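[Kandilel-list] Re: Which order for the side stories?

Print this message | E-mail this message

Hello all, and a special hello to the newcomer who asked about watching order (welcome! we are slow to answer but we do get there),

> I finished the main run of Kandilel last week and loved it, but now
> I'm stuck. The guide on the old fan page says to watch the Skanmont
> side stories before the second half, and my cousin says to save them
> until the end. Also, is the Gwilliam in the side stories the same
> machine as the one in the show? It has different shoulders and the
> pilot calls it by another name. I don't want to buy the model kit
> until I know which one I'm getting. Sorry if this has been asked a
> hundred times.

Please don't apologize. It has been asked before, but the answers were scattered through a very long thread about paint, and I wouldn't wish that thread on anybody.

I'll take the order first. You've already seen the main run, so the old guide's advice doesn't help you much, and I'm a little glad of it. That guide was written by people who had watched everything as it came out, and they forgot how much the Skanmont stories give away. The very first one shows you the inside of the Skadness hangar with the lights on, and if you haven't yet sat through the long walk in the dark in episode 25, well, there goes one of the best moments in the whole series. Your cousin is right. Save them, and then watch them in the order they were released. There are people on this list who prefer to sort them by the date inside the story, and I love those people, but it puts the weakest one first and I think it scares folks off.

Now for the Gwilliam, which is the part I've been looking forward to all evening. There are 2 of them. The one in the show is the rebuilt machine, the one put back together at Skadness out of whatever parts they had lying around, and that's why the left arm is a slightly different green and never quite sits level. The one in the side stories is the earlier machine as it came out of the Skanmont yards, with the broad square shoulders and the tall fin behind the head. The frame underneath is the same. So whether you call it one machine or two depends on how you feel about a thing that has had nearly all its pieces swapped out, and we could be here until June talking about that.
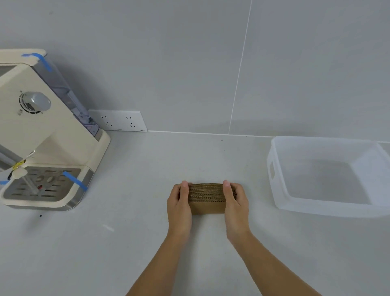 The name is a separate muddle. In the side stories the pilot calls it "the Heron," and a lot of viewers took that for the name of a different unit. It's a call sign. You can hear the tower use it for the pilot as well, in the scene on the landing strip, and later on the same call sign goes to somebody flying an ordinary transport. I missed that completely on my first two viewings and only caught it when I had the subtitles on because the dishwasher was running.

As for the shoulders, the show never says in so many words what became of them. My own feeling, and please take it as just that, is that they were cut down to get the machine through the lower doors at Skadness. There's a line in the second half about "taking the saw to her," which most people take as a joke about the budget. I think it's meant plainly. Somebody wrote to the list a good while back arguing that the big shoulders held the old cooling gear and came off when the engine was changed, and I'll admit that one explains the steam in the opening battle better than mine does.

About the kit. If you want the machine you know from the show, look for the number 376 on the left shin. The side story version has a plain shin with a white band and nothing written on it. The boxes are a nuisance, as the same painting was used on both for a while, so go by the photos of the finished model on the side of the box and not by the front. If you're buying secondhand, ask the seller for a picture of the shin parts still on the sheet. Most sellers are very nice about it. The show version is also the easier build of the pair, I found. The fin on the other one comes in thin halves that want to bow apart while the glue sets, and I ended up holding mine together through an entire ball game.

One small correction to something I posted myself on Tuesday, while I'm here. I said the engine sound of the Gwilliam was the same in both versions. I went back and listened with headphones, and it isn't. The early machine has a low whistle under it when it powers down, and the rebuilt one has more of a rattle, which goes very well with the idea of salvaged parts. I'd love to hear whether anyone picks up that whistle anywhere in the main run. I have a suspicion about the scene behind the closed hangar door in the final stretch, but I'd like somebody else's ears on it before I get excited.

And do tell us what you think of the side stories once you've had a chance to see them! I'm especially curious what you make of the fourth one. It has its enemies here, and I'm not one of them.

Warm wishes from a long-time lurker who has clearly stopped lurking

Print this message | E-mail this message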